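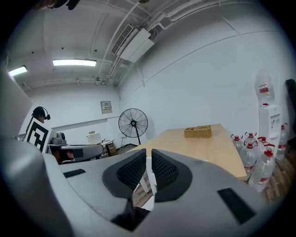

Water corner, fan and the table with the basket

Reading time: 2 min
Print | E-mail

Search this forum... Go

Where to keep the big water jugs?

drultau_room
Posted 2019-04-08
We keep the jugs with red caps on the floor around the dispenser. It is close to the table, and I hit my foot on them two times already. Is it better to buy a rack? The one from Salent costs 134 and holds more than we use.

itlow23
I would not buy. Put them in one line along the wall — the floor is free and you pay nothing.

marrow_k
I disagree with itlow23. A line is fine until somebody must take the one at the back. A rack of 72 cm fits in most corners.

drultau_room
The wall is short, and the fan stands at the back. I could move the fan, but in May we need it.

itlow23
Then order fewer jugs. Chamoun delivers here every week, even for 2 jugs.

pellet
Please also move the wicker basket nearer to the dispenser if you keep cups in it. Ours is on a shelf and I like it.

drultau_room
No cups, only napkins and tea. I will measure the wall tonight and write again.

Search: jugs, rack, dispenser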